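Come and join the Grollholm robot club!

Hello, I'm Ea Stougaard and I run the two-arm project at the club. We've got places for 8 new people this term, and you don't need to have touched a robot before. If you can use a screwdriver and don't mind doing things again (and again), I'd love to hear from you!

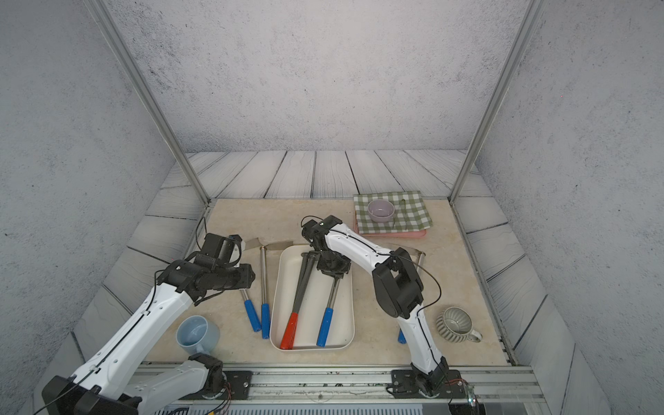

Our project this year is tidying up, which sounds dull until you try it. You'll work in pairs, one person driving the arms and the other keeping notes, and swap over whenever you like. Tools with blue handles and a red one go into a white tray, and getting a gripper to take hold of a thin metal shaft is a lovely puzzle. We want 400 good runs before the Bisgaard student contest in July, so there's plenty for everyone!

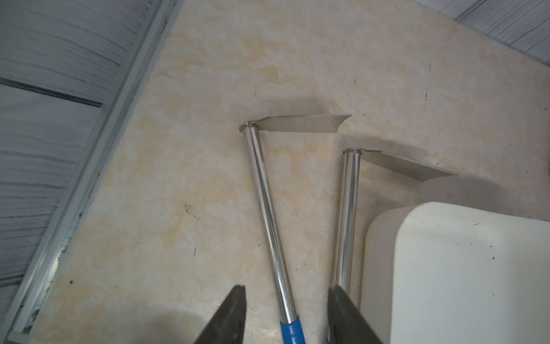
Iñaki Carretero looks after the coding side and will happily start you from scratch. We meet in room 57, and it costs £27 for the term, tea included.

To apply, send me a few lines about yourself by September 12, 2025. No CV please – just tell me what you like making or taking apart.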